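Workshop Tips: Good Habits for Working With Hand-Held Grippers

Filed under: Bench and table work
By Esperanza Zamora

Most of the trouble people have with hand-held grippers comes from the table and the way they sit at it. These are the rules we use at the Brennan workshop. They work just as well at a kitchen table.

Setting up the table

Clear the surface before you pick up the grippers. Leave out the object you are going to handle and put everything else on a shelf or in a drawer.

Wipe the top with a damp cloth and let it dry. Old scratches and marks can stay. Crumbs and bits of tape should go.

A matte top is better than a glossy one. If yours shines under the ceiling light, turn the table or move the lamp until the glare is off the part where you work.

Sit close enough that your elbows stay bent. If you have to lean to reach the far side, bring the object nearer.

Looking after the markers

Keep the printed markers clean and flat. A fingerprint comes off with a dry microfiber cloth. Do not use glass cleaner, which lifts the ink on some prints.

Never cover a marker with your thumb, a sleeve or a strip of tape. Push long cuffs up past the wrist if they slide down.

If a corner starts to peel, replace the whole marker. Gluing it back down leaves a ripple. Reginald Ridgeway keeps 4 spares in an envelope taped inside the cabinet door, and the list of which goes where is on the back.

Handling things

Check the indicator lights on both grippers first. Open and close each one 3 times with nothing in it.

Approach flat objects from the side and slow down before you touch them. Close the fingers until the object stops sliding, then stop squeezing.

One hand at a time is fine. Rest the idle gripper on the table with its fingers together and keep it clear of the other hand's path.
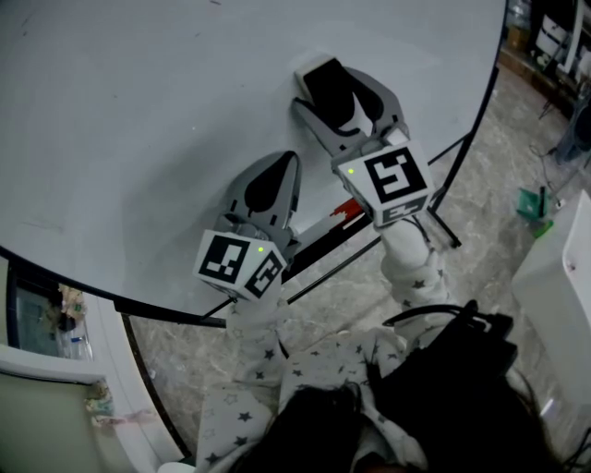 Right gripper open at a flat, black-faced object, left gripper resting empty on the table.

If you drop something, leave it until you have put both grippers down. Then pick it up by hand and start that step over.

Floor and cables

Run cables behind the chair, never across your feet. Coil the slack and tie it with a hook-and-loop strap.

Sweep under the table at the end of the day. Small screws turn up there more often than anywhere else.

Breaks

Stop for a few minutes every half hour. Hauwa Tijani sets a kitchen timer for hers. Sore thumbs mean you are gripping too hard, so loosen your hold before you go on.

Wipe the finger pads before putting the grippers away, and store them with the fingers slightly open.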